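Home Brewing and Fermenting > Yeast and Cultures
Thread: Storing starter samples in conical tubes, upright or flat?
1,837 views

drygully_ferments
Posted December 13, 2025
I've been keeping small amounts of wort and yeast in the big conical centrifuge tubes, the screw cap kind. I got a bag of them from Sandlow along with a plastic rack. Two have leaked in the fridge when they fell over. Do you store yours upright all the time, or is flat okay if the cap is done up?

kettlesour82
Upright. Yeast settles in the cone and you can pour the beer off the top. If it's lying flat it settles along the side and you stir it all up again when you lift it.

Wananard_Brewer
I lay mine down in a lunch box and have done for years. The caps seal fine if the rim is clean. Wipe the thread before you put the cap on. Sugar dries in there and then the cap sits crooked.

drygully_ferments
Wiping the thread I have not been doing. Same kind of tube. Green cap, orange-yellow liquid, blue rack behind.

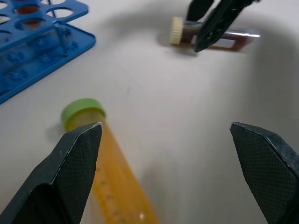

Re: Storing starter samples in conical tubes, upright or flat?

kettlesour82
Okay, those are the ones I use. Put it back in the rack. Even if it doesn't leak, one that's lying on a bench can roll, and the numbers are no good for reading a level until you stand it up.

Bakalis
Disagree that flat is always bad. For a sample you're only going to taste or take a gravity reading from, it makes no difference where the sediment goes. For yeast you want to keep, yes, upright.

Also leave some room at the top. I fill to 10 mL under the last line. If it's still fermenting, don't do the cap up tight at all.

Wananard_Brewer
Fair point on fermenting samples. Mine are finished before they go in the box.

hopvine_sth
What are you labelling them with? Marker rubs off mine in the fridge.

drygully_ferments
Masking tape and pencil. The Brendis freezer labels were all right too but they leave glue behind.

kettlesour82
Tape on the cap as well as the side. Caps get swapped when you wash them, so take the old tape off first.

drygully_ferments
Will do. I've cleaned the threads on the lot and stood them in the rack on the bottom shelf. I'll check them again in 21 days and post if any have leaked.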